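Bench notes, January, started 9.40 am

Equipment round closes at the end of the month and I still don't believe the hand quote. Writing this down before the meeting so I can't pretend later that I was in favour all along.

Where we are. Flustura want us to take a pair of their five-finger hands plus forearms for the dashboard cell. Pulia have offered the plain two-jaw gripper again at 817 per unit, spares extra. The pot for end effectors is 4,000 until the new budget year. You can guess which of these fits. Rajput (the project, for anyone reading cold) asks for "dexterous handling of interior trim parts", and that phrase has been doing a lot of work in the arguments for hands. I read the work package again last night and it never says fingers.

Went back into the sim this morning with the dash model and both hands loaded, to see what they buy us on the wheel.
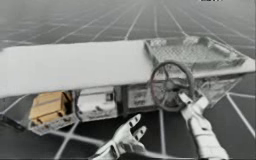
Dash model, right hand at the lower part of the wheel rim, left hand open below.

Reach looks all right. I'd want to see the same pose with the real forearm covers on, which are fatter than the model if the Flustura drawing is to be trusted (rev 3, and it has already been wrong once on the wrist flange). The box in the glovebox is the next thing to try. I expect the opening to be the trouble, and a hand with five fingers is a wide thing to put through a small hole.

Also: contact settings are still the defaults. Friction in the sim is whatever we typed in, so any grip that looks good there tells me very little about a moulded rim with a bit of release agent left on it. I've said this at every planning meeting and will say it again at this one.

11.15. Second view, wheel off the dash.

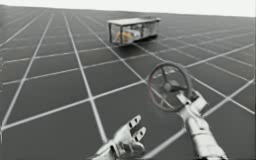
Wheel held by the lower rim, right hand. Left hand free, glass-sided container further back.

Holding a wheel in the air is the picture that will end up on the slide. Fine, but a gripper with shaped pads might well hold a wheel too, and we have pads in the drawer. What I can't get from the sim: holding torque with the wheel tilted like that, finger wear, how long a hand is away when it goes back for repair. Flustura's answer on the last one was "it depends". Branik, who do our arm servicing, won't touch the hands at all, so that's a separate contract and it isn't in anyone's sheet. Nor is the controller licence. Nor the second power supply.

The left hand does nothing in either view. If we can't name a job for it, we should be pricing one hand. Somebody will say two-handed work comes later. Then buy it later.

What I'd sign for today:
- two Pulia grippers and a set of blank pads
- one Flustura hand on loan, 6 weeks, our parts, our bench
- nothing for the left side

Asked Flustura for the loan terms in writing. Asked them as well for a price on a single replacement finger, which they left off the quote both times.

To do before the meeting: put wheel mass into the model properly (it's still the placeholder), measure the real glovebox opening, find out who holds the key to the pad drawer.

2.30 pm. Placeholder mass was too low. Rerunning.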